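May 27, 2022 – sim bench, grasp rules

Spent most of today on the rule sheet for simulated grasps, the one Milovan Popescu and I have been arguing over since March. We finally agree on the main thing: a run doesn't count unless the seed, the object mesh version and the gripper model are all written down before you hit start. I went back through 600 old Trarkero runs and 233 of them had no mesh version at all. Ugh. Those are out of the Vavport comparison, and yes, that includes a bunch of my own!

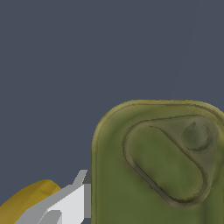
Second rule, and I'm being stubborn on this one – contact in the sim log is not a grasp. The fingers have to close, lift and hold for 2 seconds with the physics step left at the default. If you touch friction to get a lift, you start a new run ID and say so in the notes field (please, a real sentence, not "tweaked").

Milovan wants failed runs kept for 17 weeks. I'd keep them for good, disk is cheap, but fine, his number goes in the draft. Still open: who signs off when the mesh gets swapped mid-batch? Pagano does it by pairs and I kind of like that. Will try it on the next batch and bug everyone about the notes field again.

2 comments
17 shares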